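Workshop > Robots > Simulation > Two-handed bench

October
By Nicanor Calvo

Setting up a pretend kitchen before you let the arms near a real one

Fabian Mayrhofer and I share a workshop, a kettle and a pair of arms we bolted together over one long summer. The plan is that they'll pack a lunch. The plan used to involve a real tomato, and I still find bits of it. So do the job in simulation first, where the mopping is free.

1. Load the Derese kitchen into Plarnatard and drop both arms in along the near side of the counter. Check that each hand can reach the middle before you add any food.

2. Put the cutting board on the right and the pan on the left. Leave the centre of the counter clear, or the hands will spend the afternoon fighting over it.

3. Stand the lunch box open beyond the board, lid up. Fabian set ours at an angle, on the grounds that no human has ever put one down straight. 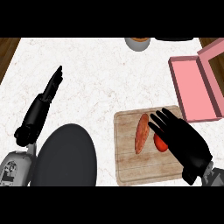

Right hand open over the tomato, left hand with its fingers together.

4. Start with the right hand only. Slow it to 300 ticks a move and bring it down over the tomato with the fingers spread. At 400 it's safer still, but you'll want a book.

5. Keep the left hand's fingers closed until it has a job. An open hand has more to snag on.

6. Save the layout, then run it up to 6 times without touching anything. If it fails twice at the same point, move the board before you rewrite your code. I rewrote mine first and lost a weekend to it.

Grip settings for the long orange-red thing are in part 2, once Fabian and I agree on what it is.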